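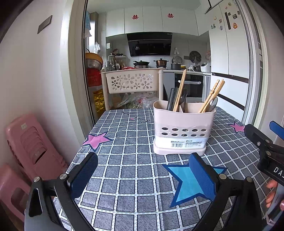 Ensinar talheres a um robô: relatório intercalar

Unidade curricular de Projeto em Robótica, outubro de 2026
Grupo: Reiko Matsuda, Junpei Nomura, Normand Pelletier
Orientação: Kazue Minami

1. O que prometemos

A proposta entregue em julho falava em "manipulação doméstica generalizada". Ficámos pelos pauzinhos. A tarefa é tirar um utensílio de um porta-talheres de dois compartimentos e pousá-lo na mesa, demonstrada à mão com uma pinça de gatilho, sem robô presente. O braço Zatden só entra depois, para repetir o que lhe mostrámos, defeitos incluídos.

2. Recolha

Gravámos 142 demonstrações em cozinhas de casa, com toalhas estampadas e tudo o que o laboratório não tem. Cada demonstração começa com as garras abertas por cima da mesa. As almofadas de espuma azul na face interior das garras foram ideia do Normand, que ainda fala delas.

Deitámos fora 20 gravações. Na maioria, o operador hesitou a meio caminho, e um modelo treinado com hesitações aprende a hesitar com enorme convicção.

3. Dificuldades

Os pauzinhos encostados uns aos outros saem aos pares. As colheres translúcidas confundem o estimador de profundidade, que as considera uma questão de opinião. O gatilho cansa o indicador ao fim de 5 minutos; a Reiko passou a usar a mão esquerda e as demonstrações dela pioraram de forma mensurável.

4. Próximos passos

Separar as demonstrações por operador, repetir as da mão esquerda e treinar de novo. O Junpei fica com a calibração da pinça, por ter faltado à reunião em que se distribuíram tarefas.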